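Gremell Docs > Latuheru Planner > Setup > Grasp confidence
2 min read

4.2 Setting the threshold

1. Open Tulen and load the garment profile.
2. Set grasp confidence to 90. The default, 812 on the raw scale, is too generous with cloth.
3. Check wrist and head views together.

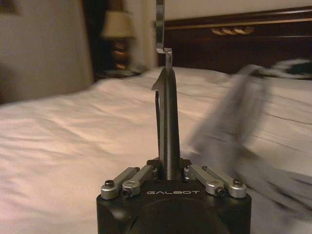
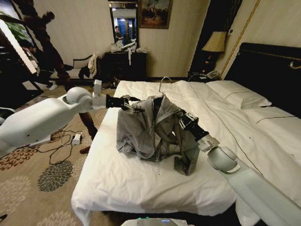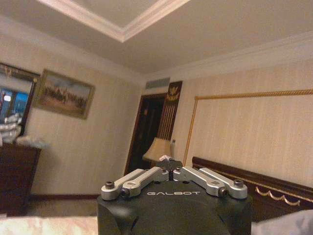 4. Replay the log at half speed before you believe the score.

Caution: A score of 100 means the model agrees with itself.

Related
Lirnilard log viewer
4.3 Two-arm timing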